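Stastari Opens Registration for August Home Packing Workshops

Dadance hall to host two-day program on moving, storing and sending household goods

Stastari, the household moving and storage company, today opened registration for a two-day program of home packing workshops to be held in August at the Dadance community hall. The workshops are free to attend and are meant for people who plan to pack their own belongings, whether for a move across town, a stay in storage or a parcel to a relative.

The program is run together with Skimach, which makes cardboard boxes and paper packing materials, and Þórarinsdóttir, a family-owned shop that repairs and sells used furniture. It is the first time the three companies have worked on a public event together.

Doors open at 9 a.m. on both days. The first session starts at 9:30 a.m. and the last ends at 4 p.m., with a one-hour break at noon. The same sessions are given on each day, so there is no need to attend both.

Stastari's own records show why the company decided to offer the workshops. Customers who pack for themselves make up a large part of its business, and most of the damage claims it receives come from boxes that were too heavy, too large for what was in them, or closed with too little tape. The company's crews have been giving the same advice at front doors for years, usually on the morning of the move, when it is too late to repack.

"By the time our truck is at the curb, the kitchen has been in boxes for a week," the company said in a statement. "We would like to have that conversation a month earlier, with a cup of coffee and time for questions."

Sessions are limited to 19 people each so that everyone has a place at a table. Those attending will pack, seal, label and unpack ordinary household items. Materials are supplied by Skimach and may be taken home afterward.

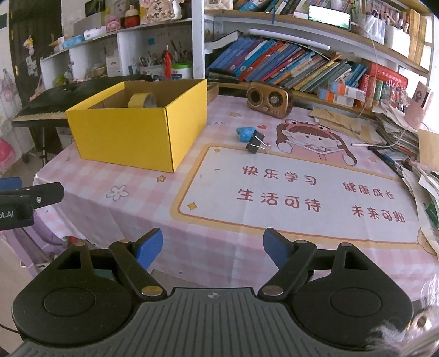
The morning session covers kitchens. It deals with plates, glasses, pans, knives and opened food, in that order. Plates are packed on edge with a sheet of paper between each one. Glasses are filled with crumpled paper before they are wrapped. Knives are rolled in cardboard and taped at both ends, and the roll is marked with the direction of the points. Opened food is the subject of more questions than anything else, and the short answer given in the session is to eat it, give it away or carry it in the car.

A second session before the noon break is given to books and papers. Books go in small boxes, flat or spine down, and a box should be light enough for one person to lift without help. Passports, leases, medical papers and school records should stay with the owner and not go on a truck at all. The session includes a simple method for labeling boxes by room and by order of need, with the label on two sides and never only on the lid.

The afternoon begins with furniture, taught by Þórarinsdóttir. The shop sees many pieces that were harmed during a move and will show the most common kinds of damage along with ways to prevent them. Subjects include taking apart bed frames and tables, keeping screws and fittings with the piece they belong to, protecting corners, and deciding when a drawer should stay in and when it should come out. Owners may bring one small item, such as a stool or a picture frame, for advice on repair. No repairs will be made at the event.

The last session is on storage. Basements, attics and rented units each have their own problems with damp, heat and pests, and the session takes them one at a time. Clothing should be washed and fully dry before it is boxed. Plastic bags are a poor choice for wool. Boxes should stand off the floor on boards or pallets, with a gap left between the stack and the wall. Stastari will also explain how to work out the size of unit a household needs, a question its office staff say leads many first-time customers to rent more space than they use.

Skimach will use the program to present its returns plan for used boxes. Households can bring back clean, flat boxes from any maker during the event. Boxes in good condition will be set aside for other families to collect at no cost, and the rest will be recycled. Wet or greasy cardboard cannot be accepted, and tape does not need to be removed first.

"A good box can make several moves," Skimach said. "Most of them make one and then sit in a garage."

The company said it has set aside 100 free starter packs for people who register for a session. Each pack holds flat boxes, a roll of paper tape, packing paper and a marker. Packs are handed out at the end of a session, one per household.

Þórarinsdóttir will keep a small table of used furniture at the back of the hall during both days. Prices will be marked, and pieces can be held for pickup at the shop. Delivery is not offered.

Registration is open now at Stastari's front office and by phone during business hours. People registering should give the name of the session they want and the number of places needed. A household may reserve up to two places per session. Places not taken up ten minutes after the session begins will be offered to anyone waiting at the door.

The Dadance hall is on one level, with step-free entry from the parking lot. Chairs are available for all sessions, and the packing tables can be set at a lower height on request. Anyone who needs an interpreter or large-print handouts should say so when registering. Children may attend with an adult. Coffee, tea and water will be provided, and people staying through the noon break are welcome to bring lunch.

Parking at the hall is free but limited. Visitors bringing back boxes can unload at the side entrance before parking.

Printed copies of the session notes will be available from all three companies after the event. The notes include a week-by-week packing calendar, a blank room list and a page of box sizes with suggested contents for each. Stastari said it will look at attendance and at the comments left by those who come before deciding on further dates.

About Stastari
Stastari provides household moving, packing and storage services. Its work includes local and long-distance moves, short-term storage, and the sale of boxes and packing supplies from its front office.

About Skimach
Skimach makes cardboard boxes, paper tape and packing paper for homes and small businesses.

About Þórarinsdóttir
Þórarinsdóttir is a family-owned shop that repairs, refinishes and sells used furniture. It also takes in single pieces for assessment by appointment.

Press contact
Stastari Press Office
Members of the press who wish to attend a session are asked to contact the press office in advance, as space in the hall is limited. Interviews with the session leaders can be arranged during the noon break on either day.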